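Who Gets the Big Match? Commentary Pairings and the Smaller Clubs
Speaker notes, Genalyn Aquino, March 26, 2020
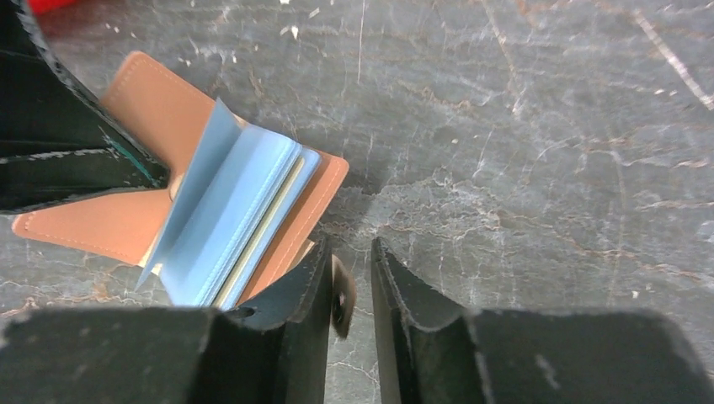

Tan leather card holder, open on a marble tabletop.

Hello everyone, and thank you for having me. (Wait for the latecomers to find their links. Say hello to Rasmus if he's on, he did half the digging for this and will correct me in the chat anyway.)

I'd like to start with a grumble, the one every supporter of a middling club has had at some point. You've waited all week, you've put the kettle on, the broadcast opens, and it's the third-choice pair. Perfectly nice people, quite often very good at the job, but you know straight away what the channel thinks of your afternoon.

I grew up following Duslow, so I come by this grumble fairly. When we went up to the top division my father was sure we'd get the lead commentators at least once before Christmas. We got them in February, away at Tradberg, and they spent a good part of the second half talking about Tradberg's new stand.

(Pause here. If people want to share their own, let two or three go, then move on or we'll be here all night.)

So, how does it get decided? Rasmus Paulauskas and I went through the published listings for one full season. There are 18 clubs in the division, and the lead pair covered 11 of them at home. That leaves seven grounds they never set foot in, and yes, Duslow is one of the seven.

Some of it is plain geography. Jirham is a long way from anywhere, the last train goes early, and a producer with one lead pair and two decent matches is going to pick the one with a hotel next door. I do have sympathy with that, having once spent a very cold night at Jirham station myself with half a pasty and a dead phone.

Some of it is habit. Once a pair has done the same big club four or five times they have all their notes ready, they know the manager, they know how to say everybody's name. It's easier to send them back. I think this matters more than the viewing figures do, though Rasmus disagrees and he's welcome to say so at the end.

(Slide with the club table. Don't read it out.)

Now, do supporters really mind? We put a short survey round the fan forums and had 847 replies, which was far more than we'd hoped for. The strongest feeling by a long way was about mistakes: wrong first names, last year's captain, a goalkeeper called by his brother's name for a whole half. People will forgive a flat voice if the person has done their reading.

That brings me to the pair I'd hold up as the good example, the two who did Duslow against Lim on the last day. Nothing on it for either side, drizzle, a goalless draw. They'd rung the kit man beforehand and had a lovely story about the old away shirts, and I've had people mention it to me ever since.

(Play the clip if the sound is behaving. If not, tell the shirt story and go to questions. Rasmus first.)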